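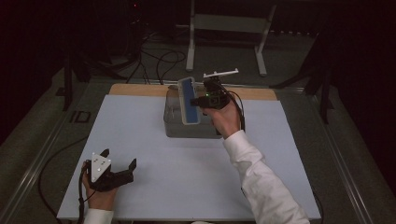 Boxes, lids and a clear white table

Welcome to the storage page of the Jarnbridge gallery! I've been sorting small things into boxes for years (tape, string, batteries, the lot) and I still get a thrill from starting with a bare surface. The smoky grey box is my favourite of the Mendov lot. You can half see what's in it without having to look at every last battery, and it suits a shelf beautifully.
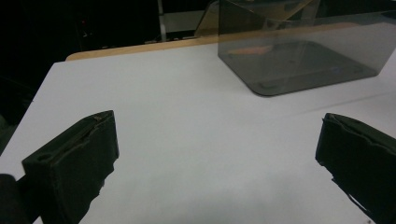 A white top makes all the difference when you're sorting. Even a dropped washer shows up at once, and I love a bit of wood along the edge, it warms the whole thing up! At Clillelness we used to sort on a dark bench and I lost 14 screws in one afternoon. Never again.

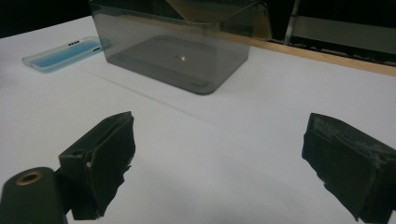 Smoky grey plastic, rounded corners and a rim that flares out a little. Lovely shape!

More to come in July, when I finally tackle the 79 jars in the Roy cupboard. I can't wait.

Contact | © Jarnbridge Gallery | Back to top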